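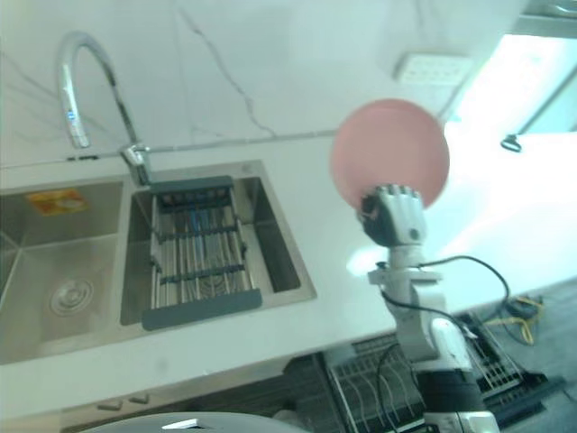 Chapter 4. Hands and Cables

4.1 Before you bolt anything on

By now the arm moves. Shoulder, elbow, wrist, all answering to the laptop, all more or less where you tell them to be. Good. This chapter puts a hand on the end and gives it something to hold.

You'll need: the arm from Chapter 3. A jointed hand, bought or printed. Cable sleeve, two sizes. Zip ties, more than you think. One round plate you don't love.

We built ours in the Triltden workshop, on evenings, with Afiq Gunawan doing the wiring and me doing most of the swearing. First go took 13 evenings. Yours should be quicker, we've left out the wrong turns. Most of them anyway.

Why a plate? Thin rim, wide face, weight all out at one end. Hold it by the bottom edge and it wants to tip. A mug forgives a sloppy grip and a plate doesnt. Pink shows up well against a pale worktop, so go for a colour like that if you can, it makes the vision work in Chapter 6 a lot less painful.

4.2 The wrist

Fit the hand with the power off. Off at the wall. Check the screws go in by hand for the first few turns, then tighten in a cross pattern, a bit at a time. Don't force the last quarter turn. The Gukar bracket strips if you look at it wrong.

Then the sleeve. Ribbed black sort, slid over before you connect the plugs (we forgot, twice). It has to fold and stretch as the wrist turns, so leave slack at both ends. Fingers next. Move each one through its travel slowly and watch the hinges. Anything that sticks now will stick worse under load.

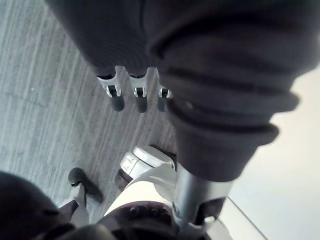 Hậu Đàm read a draft of this section and said the slack advice was too vague, that 37 mm of spare at the wrist end had worked on every arm so far and we should just print the number. Fair enough. 37 mm. Measure it with the wrist bent as far as it goes, not straight.

4.3 First grip

Set the fingers to close at low force. We use 19 on the Waneo controller, which runs to 93 on our settings. Put the rim in by hand, close, let go of the plate but keep your own hand under it. Wait. Raise the arm a little. Wait again. If the plate creeps, add one step of force and start over from the table.

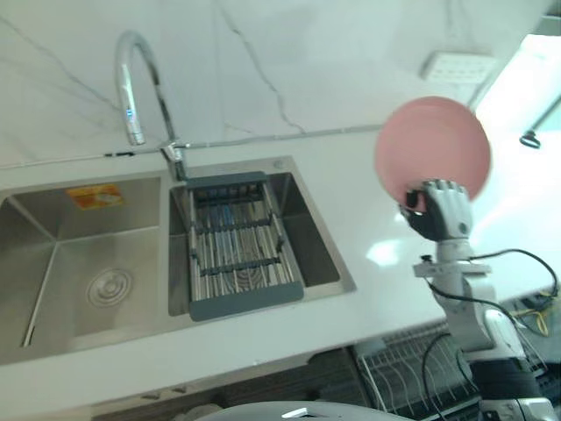
Write down every setting as you go, in pencil, in a real notebook. The Wijaya logging script is fine but it saves over the old file when you restart, and you will restart. Keep the cables in loose loops clear of the elbow too, tie them after you've run the full range and not before.

Once it holds for a whole minute, do it again with the wrist turned over. Then go on to 4.4, where teh hand has to put the plate down, and you'll want the notebook open for that.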